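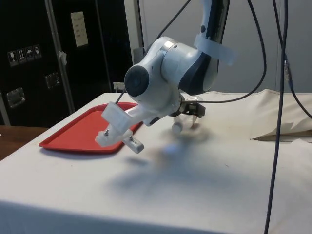

Olia Campaign Ledger
Media planning and reconciliation software
Vendor: Worgate
Product code: 2186
Current edition: July release

Overview

Olia Campaign Ledger records what an agency planned, what it bought and what the media owner delivered, and holds the three sets of entries against one campaign number. It is used by planning, buying and billing teams that currently pass spreadsheets between departments.

Each booking is stored as a line. A line carries the channel, the market, the rate, the flight dates and the client purchase order. When an invoice arrives, the ledger matches it to the line and reports any difference in cost, volume or date. Differences stay open until a user with billing rights closes them and enters a reason code.

Modules

Plan. Builds a channel budget by week or by flight. Budgets can be locked after client approval. Changes made to a locked budget create a new version, and earlier versions remain readable.

Buy. Issues insertion orders from an approved plan. Order templates are supplied for television, radio, print, outdoor, paid search and display.

Reconcile. Imports delivery reports and invoices as CSV or XLSX files. Column mapping is saved per media owner.

Report. Produces 46 standard reports, including spend against plan, unbilled activity, late invoices and commission by client. Custom reports require the Hopkin add-on.

Specifications

Deployment: hosted, or installed on the customer's own server
User roles: planner, buyer, billing, administrator
Currencies per campaign: up to 6
Rate precision: 4 decimal places
Audit log: all edits, with user and time stamp
Sign-on: SAML 2.0 or local password
Export: CSV, XLSX, PDF

Add-ons

Hopkin Report Builder. Adds custom fields, saved filters and scheduled delivery by email. Licensed per account.

Ardale Connector. Passes closed lines to the customer's accounting package overnight. Requires a general ledger code on every client record. Lines without a code are held in a queue and listed in the administrator's morning report.

Licensing and support

Licenses are sold by named user and billed annually. Read-only access for clients and auditors does not use a license. Email support is included. Phone support and data migration are quoted separately.

Customers on the previous edition can upgrade without re-importing open campaigns. Archived campaigns must be converted with the archive tool found under Administration, Data, Convert.

Page last updated: Nov 30, 2020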